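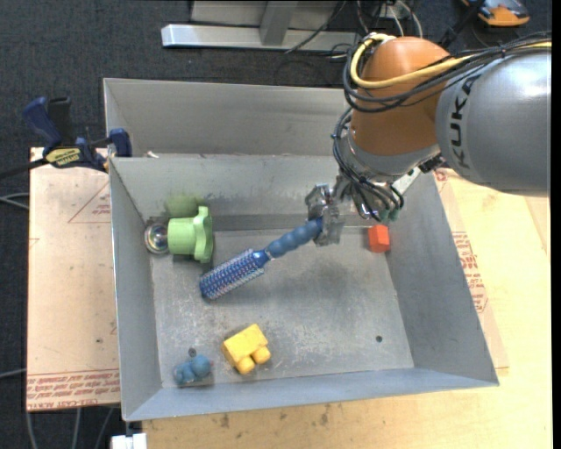
The Hairbrush

The brush was the one Hae-won So had wanted left out of the bin. It was blue and long, and it never came up the same way twice.

"Pultard High are using one," said Nyberg, who ran the club. "So we are too."

She typed in run 537 and pressed enter. The arm went down. The gripper closed on the end of the handle and stayed there with the bristles pointing at the floor of the bin.

"Don't lift yet," Nyberg said. "What's your force reading?"

"78."

"And yesterday?"

"Lower. I changed the fingers."

He wrote it in the book. The regional final was in October, in Mastby, and the rules asked for 1,000 logged picks from every team. Hae-won had done most of hers alone after school, eating crackers over the keyboard. Her mother thought it was a chess club. Hae-won had told her otherwise at least twice.

"If it slips, it slips," Nyberg said. "Log it and go on to the yellow block."

"The block's easy."

"Then you'll have an easy one."

She looked at the brush. Her sister had the same kind at home, in purple, and had once thrown it down the stairs at her. It hadn't broken. She put her finger on the key.

"Lifting," she said, and Nyberg capped his pen.

Comments (3)

mastby_reader: I coached a team like this for years. The mum and the chess club is spot on.

Odile: Did it slip?? You can't stop there.

tk_west: Liked it. Would read one about the sister.

Pineditz Stories uses cookies to remember your favourite authors and keep you signed in. Accept all | Manage settings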